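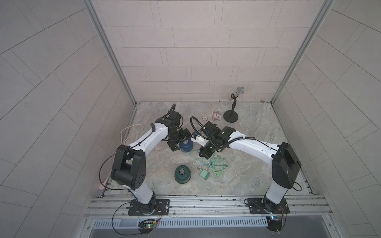 Section 4. Setting Up the Vadlow Water Softener

Read this section through once before you start. The steps apply to the Vadlow cabinet model with the Dilow bypass valve already fitted at the factory. If your bypass came in a separate bag, fit it first as shown in Section 3.

You will need an adjustable wrench, a bucket, a towel, a hardness test strip and two bags of salt pellets.

4.1 Choosing the spot

1. Pick a level floor close to the main water line and within reach of a drain.
2. Leave 11 inches clear above the cabinet so the salt lid can open all the way.
3. Check that the room stays above freezing all year.

Caution: Do not install the softener outdoors or in an unheated garage. Frozen water will crack the resin tank and the warranty does not cover it.

4.2 Connecting the water

1. Turn off the main water supply and open the lowest faucet in the house.
2. Set the bypass valve to BYPASS.
3. Connect the supply line to the port marked IN and the house line to the port marked OUT. Tighten by hand, then give each nut a quarter turn with the wrench.
4. Push the drain hose onto the barbed fitting and secure it with the clamp.
5. Run the hose to the drain. Leave an air gap of at least 4 inches between the end of the hose and the drain opening.

Note: The arrows on the Dilow valve show the direction of flow. Reversed lines are the most common cause of low pressure after set-up.

4.3 First fill

1. Turn the main supply back on slowly.
2. With the valve still on BYPASS, let the open faucet run until the water is clear and the spitting stops.
3. Move the valve halfway toward SERVICE and wait 13 minutes while the tank fills.
4. Move the valve fully to SERVICE. Check every joint for drips.
5. Pour 4 gallons of water into the salt compartment, then add the salt.

Caution: Use pellets only. Rock salt leaves grit in the bottom of the cabinet - it will block the brine line sooner or later.

4.4 Setting the control

1. Plug in the power adapter. The display shows the clock.
2. Set the time with the arrow keys and press OK.
3. Test your tap water with the strip and enter the hardness in grains. If the strip reads 23, enter 23.
4. Hold REGEN for five seconds to start the first cycle. Do not use hot water until it ends.

If the display shows E4, the motor has not found its home position. Unplug the adapter, wait one minute and plug it in again. If the code returns, see Section 7.

Revised November 6, 2024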